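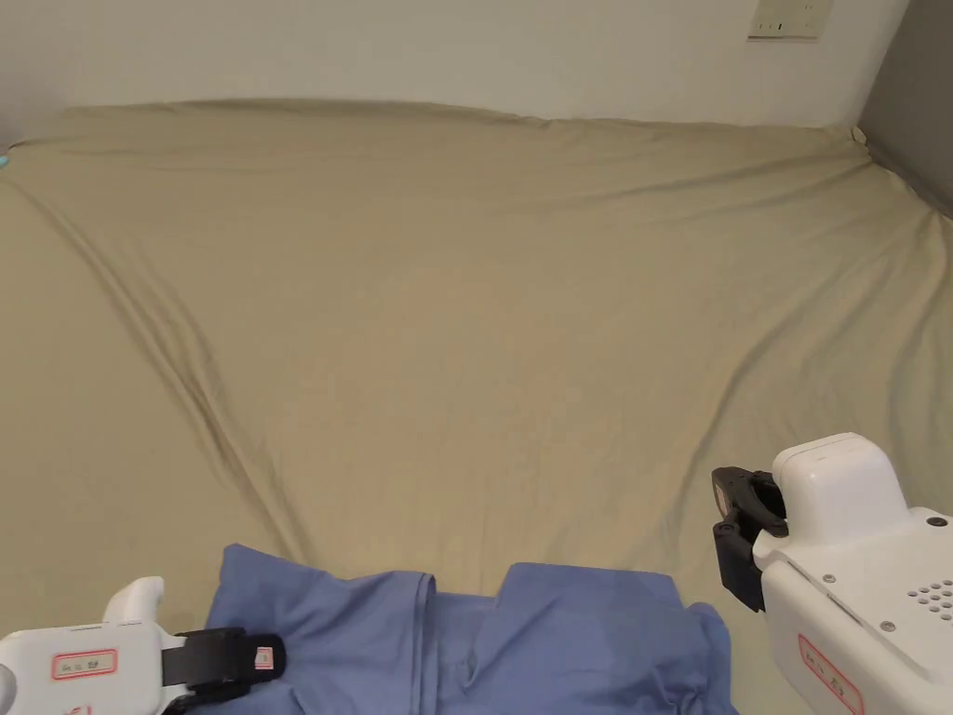 # Folding shirts: are we there yet?

**geltside_mike**

I run a small laundry service and I keep getting asked if I'm worried about robots. My honest position is that I'd buy one tomorrow if it could fold. We do 1,000 shirts in a normal month and 2 people spend most of their shift on them. Has anyone seen a machine do this at a speed that makes sense?

**tinsnip67**

Not on loose shirts. The Bulline folder at my old job did flat towels fine, but a person had to feed every one of them square. Take that person away and it jammed.

The hard part is the start. A shirt comes out of the basket in a wad, and you have to find two good places to hold it before you can do anything else. On a soft bed it's worse than on a table. A blue shirt on a beige sheet is about as easy as it gets for color, and you still have to guess which fold is a sleeve. 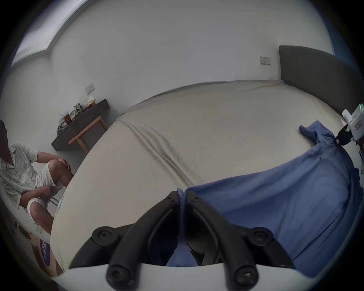

## Replies

**hartley_shop**

I disagree that it's far off. We put a Grelent arm on our packing bench in August and it picks soft bags all day. Cloth is the next step up. Two fingers on each side is plenty if the software knows where to pinch.

**tinsnip67**

A bag has one shape, more or less. Pick up a shirt by the wrong spot and you have a new wad.

**hartley_shop**

So you put it down and try again. My kids do the same thing.

**oddlot_jan**

How long does one shirt take, though? I timed myself last night and did 20 in a little under ten minutes, with the TV on. If a machine takes two minutes each but runs while I sleep, I don't care that it's slow. A shop would care.

**geltside_mike**

A shop cares a lot. I could live with slow if it ran overnight without anyone standing there. I can't live with slow plus a person watching it.

**tinsnip67**

That's where I land too. For anyone who thinks two grippers solve it, look at what the middle of the shirt does when you only have the ends.

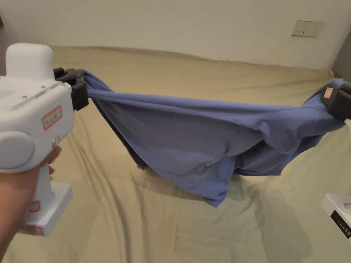
*Held at both ends, sagging in the middle. It still has to go down flat.*

**hartley_shop**

Lower it until the bottom touches the bed, then drag it back toward you. That's how I do mine by hand.

**oddlot_jan**

Works on a tight sheet. Mine would come along with the shirt.

**geltside_mike**

I'll keep the 2 folders on for now – and I'll ask the Bulline rep what they have for shirts. Will post the price if I get one.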